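Print this thread | E-mail to a friend

Home > Forums > Small Automation > Rules and Good Practice

What counts as a "placed" brick? Sorting task rules
Started by Birger Moen, August 16, 2025

Birger Moen
Need a ruling or at least an opinion. We run the two-arm colour sort, green in one tray, blue in another, brown in the third. Our rule sheet says a block is "placed" when it is "in the tray". That's it. Three words and we've been arguing since June.

Arm brings block over the rim, gripper still shut. Placed? Two of us log it as placed, one logs it only when the fingers open. So our numbers don't match and the Hofstetter people want one number.

kistine_fan
Fingers open AND clear of the rim. Anything else is a hand-over that hasn't happened yet.

orkisska_dave
Disagree. If you wait for clear of the rim you're timing the retreat as well. Slow retreat = slow score, and then people start yanking the arm out fast to look good. Seen it. Bad habit to build into a standard.

kistine_fan
Then score the time and the placement seperately. Two columns. Not hard.

orkisska_dave
Two columns is two things for people to fill in wrong.

Birger Moen
The Renix sheet we copied from has one column. Not saying it's right.

mossop
What about blocks that bounce? Had one hit the pile and land back on the table. Operator had already pressed the key. Counted as placed in the log, sat on the table for the rest of the run.

kistine_fan
Exactly my point. Open, clear, at rest. Then press the key.

tin_lid
"At rest" is fine for one arm. With two you've got the other one working over the same table and the operator's looking at two places. Who calls it?

Our rule, for what it's worth:
- one arm per tray at a time, other arm keeps out of that tray's airspace
- no stacking needed, a heap is fine, studs up or down doesn't matter
- block leaning on the rim is NOT placed
- dropped block goes back in play where it landed, no hands in
- anyone reaching in = run void, arms stopped first, always

We did 335 runs on that and threw out 7. Before we wrote it down we were throwing out loads more, no idea how many, didn't log voids. Log your voids.

orkisska_dave
The airspace one is too strict. You lose half the point of having two arms.

tin_lid
You lose a wrist camera when they meet. Ask me how I know.

mossop
+1 to tin_lid. Also the no hands in rule needs to be first on the list not last. Ours is on a card by the stop button. People still reach for a stray block when they think the arm's parked. Parked isn't stopped.

Birger Moen
OK good, nicking the hands rule and moving it to the top.

On airspace -- I'd go softer. Shared middle of the table, loose blocks fair game to either arm, but call which arm has which tray before you start. Write it on the run sheet.

orkisska_dave
Could live with that.

kistine_fan
Still want a ruling on holding over the tray. It's the whole question and we've wandered off.

Birger Moen
Yes sorry. Pics of ours, one wide and one from the wrist. In both there's a green block in the fingers at the near edge of the green tray, and five already in. So is that five or six?

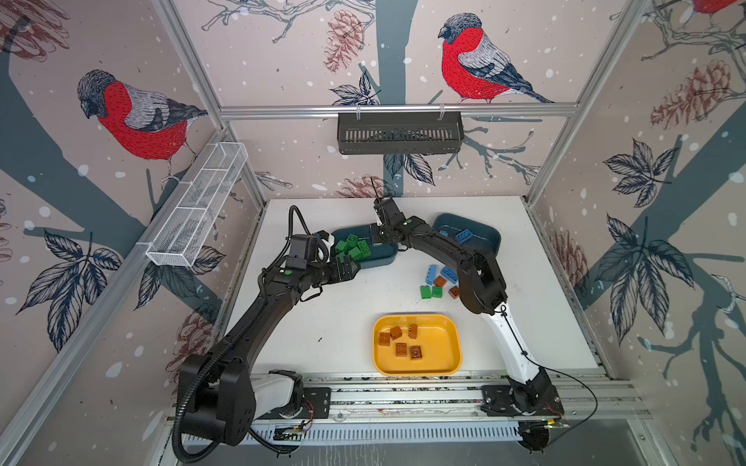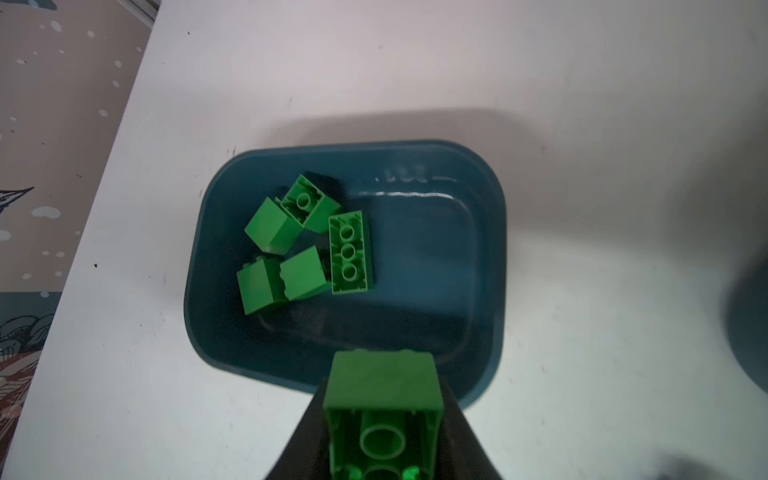
Reading time: 3 min

kistine_fan
Five. Easy. It's still gripped. Over the rim isn't in the tray by anybody's reading.

orkisska_dave
Wrist one, yes, five. I was arguing about the moment of release not before it. Happy to say gripped = not placed. After release I'd still press straight away.

mossop
And if it bounces?

orkisska_dave
Then you strike it off. Add a line for corrections.

kistine_fan
So that's a second column then.

orkisska_dave
It's a line.

tin_lid
Notice the top one in the wrist shot is hollow side up, the long one too. Please don't let anybody add an orientation rule. Someone at ours tried, it lasted a week, half the arguments were about whether a tilted brick was up or down. If the task is colour, score colour.

Also in the wide one the right gripper is up between the two dark trays. Which tray does it have? From one still I couldn't tell you, and that's the sort of thing your run sheet should say.

Birger Moen
Fair. Adding "arm / tray" box at the top of the sheet.

Draft then:
1. No hands in. Stop both arms first. Run void, and log the void.
2. Arm and tray called before start.
3. Placed = released, at rest, fully inside the rim. Gripped is never placed.
4. Bounce out = strike off, block stays in play.
5. Heaps fine, any way up.

Will run it as it stands and re-do the old logs where theres video. Got 2000 entries to check so don't hold your breath -- if rule 3 falls over I'll post here.

orkisska_dave
"At rest" got in there I see.

Birger Moen
It did.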